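Getting the pale table back

The work table had been filling up since March. I use it for sorting, mending and wrapping, and by the end of spring I couldn't find a bare patch big enough to lay out a sheet of paper.

I gave it one afternoon in June. Everything came off first, then I went over the wood with a damp cloth and the Collora soap I use on the kitchen counters. It took three passes. The soap lifts dust and pencil well enough – it does nothing for old marks. Someone suggested sanding, but I would have to do the whole top to keep the color even, and I don't want to.

Then I put things back slowly. Scissors and stapler go along the far edge, next to a clear box for small things. I bought 2 packs of little dishes at Rathnayake, the hardware place by the bus station, roughly five dollars each. They are meant for sauces, I think. I use them for pins and buttons while I'm working, and they get stacked on the shelf later.

The middle stays open. A small dish can sit there, and it is easy to pick up when I need the space. There is a faint round trace on the left half of the wood, which you can see in the first picture, and a little brownish smudge in the second. The back row is in the third.

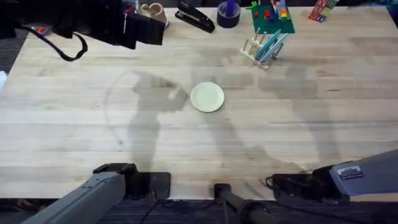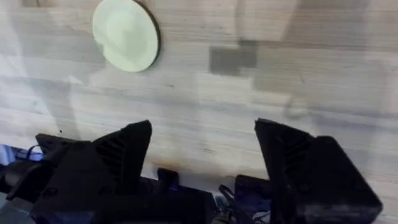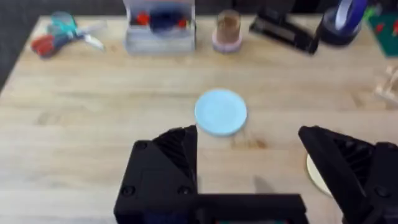 What's left to do

The drawer unit is next. I have three drawers of thread and tape to go through, and I already know one of them sticks. I also want a second clear box, the same size as the first if the shop still has them. The wood could use some oil too, but I'll test it on the underside first and leave it a few days before I decide.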